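The Trumham Cup, or What Was Left of It

Fourteen entries, a brisk northwesterly and a committee boat that would not start. The old gaffers' season opened at Pasville much as it closed in November. 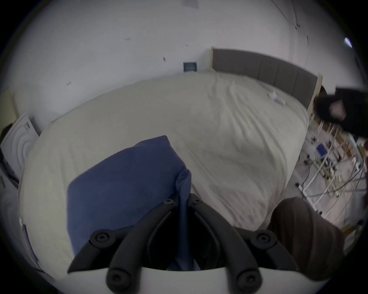 The cutter Onen led to the first mark and then stayed there, having found the mud that has been on every chart of the estuary for 200 years. Her skipper, Ilango Poojary, described this as a tactical pause. It lasted 3 hours. Crews going by offered advice, most of it hard to print, and one offered a sandwich, which he took.

That left the race to the yawl Rieger, launched as a pilot boat and rarely accused of speed since. She crossed the line with a split topsail and 2 reefs in the main, and her crew did not seem to know they had won until they were tied up and somebody asked them for a speech. There was no speech.

The protest over the start has been withdrawn. The bar bill has not, and stands at $200. Members who remember ordering the second round are asked to see Ilango, who says he was aground at the time.

Next race: the passage to Trumham and back, tide willing. Bring your own lunch.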